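Porbridge Hip-Hop Archive
@porbridgearchive
June releases, listening notes and archive news
Sunday, June 14, 2020

1/ The Archive is pleased to share its listening notes on "Galtesel," the second full-length record by the rapper Rimis. The notes were prepared by our listening group over three sessions and are posted in this thread for members who could not join the calls. Replies are open.

2/ Background for newer followers. Rimis began performing at the Porbridge open-microphone nights while still in school. The first record, "Grabner," was issued on cassette in a run of 200 copies. The Archive holds two of them, one with the original lyric insert.

3/ "Galtesel" was recorded by Kilian Leitner, who also produced nine of its eleven tracks. The remaining two were produced by Sizwe Msimang. Both gave written answers to our questions in April, and we are grateful for their patience with our follow-ups.

4/ On the sound. Mr. Leitner has moved away from the dusty soul loops of the first record. The drums are drier and sit further forward. Bass lines are played by hand on most tracks, and several songs have no sample at all. Members who own "Grabner" will notice the difference within the opening bars of "Side Door."

5/ On the writing. Rimis has always favored long sentences that run over the end of the bar. On this record the habit becomes a method. In "Night Ledger" the second verse has one rhyme sound held from the first line to the last, with a single break where the beat drops out. Our group played that break several times and did not agree on whether it was planned.

6/ Mr. Leitner's answer on that point: "The drums were muted by mistake on the rough mix. Rimis heard it and asked me to leave it alone. I had a replacement ready and never used it."

7/ The most discussed track in all three sessions was "Roll Call," on which four rappers share one beat. The order is Burgi Hämmerli, Rimis, Verena Camenzind, and then Rimis again with a closing verse from Waltraud Aigner. There is no chorus.

8/ Ms. Hämmerli opens at a near whisper. Her verse is a list of street corners and the people who used to stand on them. Several members felt it was the strongest writing on the record. Others preferred her work on the winter mixtape, where she had more room.

9/ Ms. Camenzind is the quickest of the four and the only one who changes her rhythm halfway through. Listen for the switch to triplets after the line about the bus fare. The printed lyrics leave out two words at this point. We have told the label and have been informed that the next pressing will be corrected.

10/ Ms. Aigner's closing verse has been described online as an attack on other Porbridge rappers. The Archive does not share that reading. The names she mentions are those of groups she belonged to herself, and the line most often quoted leaves off its second half. Members are encouraged to hear the verse in full before taking part in that discussion.

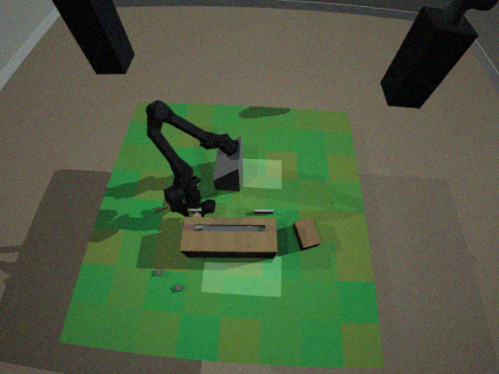

Black robotic arm on a green checkered mat, computer rendering.

11/ On length. The record runs 60 minutes, and this drew the most criticism from our group. The stretch from "Cold Soup" through "Second Cousin" contains three slow songs in the same key. One member suggested moving "Roll Call" up to the middle. Another replied that it would leave the last third with very little weight.

12/ On the two tracks produced by Mr. Msimang. "Paper Crown" and "Tell the Driver" are the brightest songs here, built on organ chords and hand claps. He wrote to us that "Paper Crown" was first made for a singer and had been sitting unused. Rimis asked for it to be slowed down and wrote the verses in one evening.

13/ "Tell the Driver" is also the only song with a sung hook. Opinion was divided. The Archive notes that it is the track most often requested at our listening table, and that requests for it come from members of every age.

14/ A note on the beat for "Side Door." Two followers have asked whether it borrows from an older Porbridge single. We put the question to Mr. Leitner, who says the drum pattern was programmed from scratch and the horn line was played by a neighbor. We have no reason to doubt this and will not be adding the older single to the credits in our catalog.

15/ On guest verses more generally. Some members regretted that the first record, with no guests at all, gave a clearer picture of Rimis as a writer. It is a fair comment. The guests on "Galtesel" are well chosen, but on "Second Cousin" the visiting verse is longer than the host's own, and the song loses its subject before the end.

16/ Catalog information. The vinyl edition of "Galtesel" has been entered as item 3327. The entry includes full credits, the lyric sheet as printed, and a list of the known errors in that sheet. The digital edition will be given its own entry once we have compared the two versions of "Night Ledger," which differ in the final fade.

17/ Access. Item 3327 may be heard by members on request when the reading room reopens. Headphones are supplied. Lyric sheets may be copied by hand but may not be photographed, at the request of the label.

18/ The written answers from Mr. Leitner and Mr. Msimang will be placed in the open files. A short passage concerning an unreleased song has been held back at Mr. Leitner's request and will be added when the song is out.

19/ The group's votes for favorite track, for those who follow them: "Roll Call" first, "Night Ledger" second, and "Tell the Driver" third. "Cold Soup" received no votes. One member has asked us to record that she likes it very much and was unable to attend the session at which the vote was held.

20/ Several followers have asked how "Galtesel" compares with the other Porbridge releases of this spring. The Archive does not rank records. We can say that it is the one our members have asked to hear most often, and that the discussion of Ms. Camenzind's verse alone took up most of the second session.

21/ Corrections to earlier posts. In April we gave the producer of "Paper Crown" as Mr. Leitner. It was Mr. Msimang. We also described Ms. Hämmerli as a former member of the open-microphone house band. She hosted the evenings but did not play in the band. Both entries have been amended.

22/ Next listening session. The group will take up the cassette edition of "Grabner" from start to finish, with both sides played without a break. The session will be held by telephone conference and places are limited to 7 speaking members. Others may listen in and send questions in writing beforehand.

23/ Members who still own a copy of the "Grabner" cassette are asked to check the label on side two. We know of two versions, one listing "Harbor Lights" as the fourth song and one leaving it out, although it plays on both. Please send us the wording exactly as it stands, along with any number stamped on the shell.

24/ We would also welcome flyers, set lists and home recordings from the open-microphone nights, in any condition. Please write before sending anything by mail. Originals can be copied and returned, and lenders may ask for their names to be left out of the catalog.

25/ Our thanks to all who took part in the three sessions, and to Ms. Aigner for confirming the spelling of the group names in her verse. Written comments on these notes may be left as replies to this thread and will be kept with the catalog entry.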